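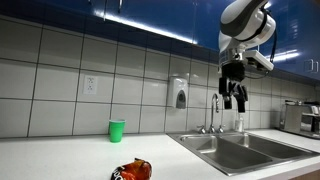 Lab Diary / October

Kitchen week again. I got the counter to myself from 11 until the light went, so I made a real dent in the 100 demos Anas Ait Ali wants before we retrain. Today's list was all clutter: the green cup back against the tile, the chip bag up front by the edge, the little clear bottle over by the faucet. I love the chip bag and I hate the chip bag! It's never the same shape twice, so every reset is sort of a new example whether I planned one or not.

The bottle is the hard one. Clear plastic next to all that chrome and steel, with the cabinet strip shining down on everything – the old policy (the one we trained over at Flelstead) used to drift off toward the faucet handles. So I'm taking my time on the approach, stopping the fingers above it for a second and then going down. Anas thinks the pause will teach it to dawdle. Maybe! We'll have both kinds in the set and can compare.

I threw out 6 runs where I fumbled the start, and kept one ugly grasp with a good recovery, labeled as such. Lestel crashed once while saving and I lost my notes but not the episodes, thank goodness.

Tomorrow: 30 more, cup moved nearer the sink, and ask Anas whether the blue doors need a matte version of the set.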